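About Cusumley

Cusumley makes cups. We also make the lids for the cups, but the lids are a sore subject and have their own page.

We started in a rented unit behind a tile shop, with one mold and an order for 300 cups from a café that closed before we could deliver them. We still drink out of those.
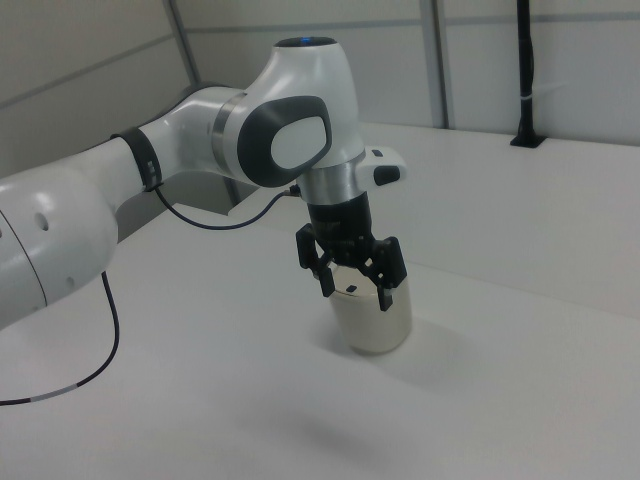
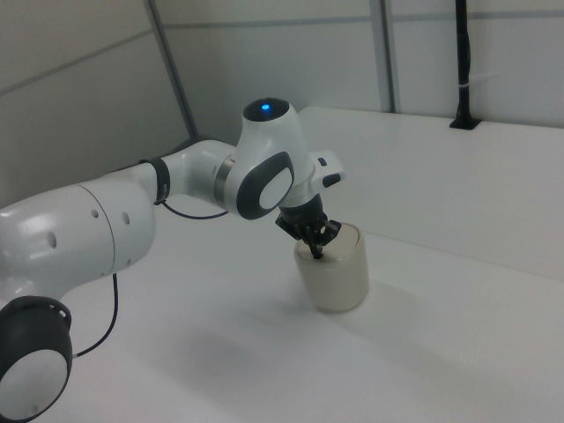

A pale cup on a white table.

Usha Amin
Co-founder, shapes and colors

People ask why the range is so pale. My business partner, Gerasimos Karamanlidis, wanted a bright orange. I wanted a cream. We settled it like adults, by not speaking for most of May, and then he went on vacation and I placed the pigment order.

The shape took longer. A plain straight-sided cup sounds like an afternoon's work until you have to pick how tall, how wide, and how thick the rim should be – and then find out that your co-founder has strong feelings about rims. The one we sell is version 451. Please don't ask to see version 450. It's the same cup, and Gerasimos will want to tell you why it isn't.

We sell to cafeterias, school kitchens, and dentists. Our smallest order is 1000, which we realize is a lot of cups for a birthday party. If you need fewer, Niskanen down the road keeps our seconds on a shelf by the door and is usually happy to part with them.

Rozália Bodnár runs the office and answers the phone, though not during lunch. Gopinath Panicker looks after the molds. Vasanthi Varghese joined us from Jurus, where she did bowls, and she has been very patient about the lack of bowls here.

Visitors are welcome in the mornings. There's coffee, and you can guess what it comes in. Park on the left, the right side belongs to the tile shop and they do check.

Last updated: May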